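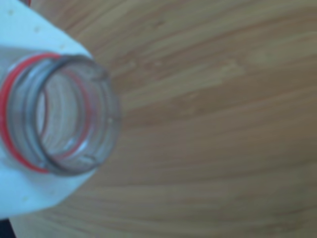

Tyra Sjögren asked whether the whole list has to be run again after a gripper pad change, or only the gripper section. Run the gripper section and the stop test. The rest can stand if the arm hasn't been moved or unplugged in between.

# Mistdale arm, table setup: check before powered run

Checked: Sep 8, 2018
Controller: Droston board, firmware build 361
Work: picking up and setting down plastic soda bottles, slow speed only

## Power and wiring

- [x] Pruitt supply switched off at the wall before any plug is touched
- [x] Mains lead away from the edge of the table
- [x] Motor connectors pushed home and latched
- [x] Fuse matches the value written on the lid
- [ ] Strain relief on the elbow cable

Comment: The elbow cable still moves a little where it enters the joint. It passed a full sweep by hand with the power off, no pinch. The tie is holding, but I want a proper clamp there before October. Left open.

## Base and joints

- [x] Base bolts tight, checked with the short wrench
- [x] No play at the shoulder when pushed sideways
- [x] Covers on, screws flush
- [x] Each joint turns freely by hand through its working range

Comment: One bolt on the base took a quarter turn. It was also the loose one last time, so it now has a paint mark across the head. If the mark has shifted, stop and find out why before tightening it again.

## Gripper

- [x] Pads clean and seated
- [x] Closing force set at 17 on the Droston scale
- [x] Opens fully on command
- [x] Releases when the stop is pressed
- [ ] Finger screws, thread lock

Comment: Seventeen is low, and should stay low. An empty bottle gives way under very little force, and a pad that closes hard on a bottle will close hard on a finger. Anyone who raises the number writes it down here with their name. Thread lock was out of stock at Pallach, so the finger screws get checked by hand each time until it comes in.

## Bottles and table

- [x] Bottles empty
- [x] Table dry and wiped
- [x] No glass anywhere within reach of the arm
- [x] No tools left on the table

Comment: Bottles on their sides can roll, and the arm does not know it. If one rolls during a run, let it go to the floor. Do not reach in for it. Press the stop, wait for the arm to settle, then pick it up.

The neck is the worst place to grip with the present pads. They slide up toward the opening and the bottle swings. Program the pick on the label, and come in from above at slow speed. 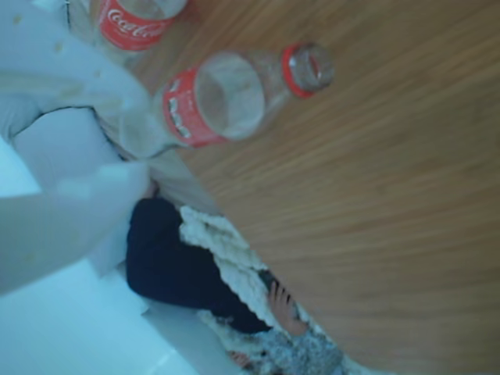
For a bottle lying down, set the approach height by hand first and save it. The default height was worked out for standing bottles and puts the fingers in the wrong place. I have asked for the default to be changed in the next build.

## People

- [x] Person running the arm has the stop within reach
- [x] Everyone in the room told before power goes on
- [x] Hair and loose sleeves tied back
- [x] Hands out of the working area while the motors are live

Comment: With 2 people present, one runs the program and the other leaves the keyboard alone. Say "live" out loud and wait for an answer. We skipped the answer once last month and Tyra was still holding a connector — no harm done, but it goes on the list.

## Stop test

- [x] Stop pressed with the arm still
- [x] Stop pressed during a slow move
- [x] Arm stays put after the stop is released
- [x] Restart needs a separate command

Comment: After the stop the arm sinks about 2 inches before the brake takes it. Same as the previous check. Keep that space clear under the gripper.

## Result

Passed for slow speed. Not passed for full speed until the elbow clamp is fitted and the finger screws have thread lock. Both open items carry over to the next sheet.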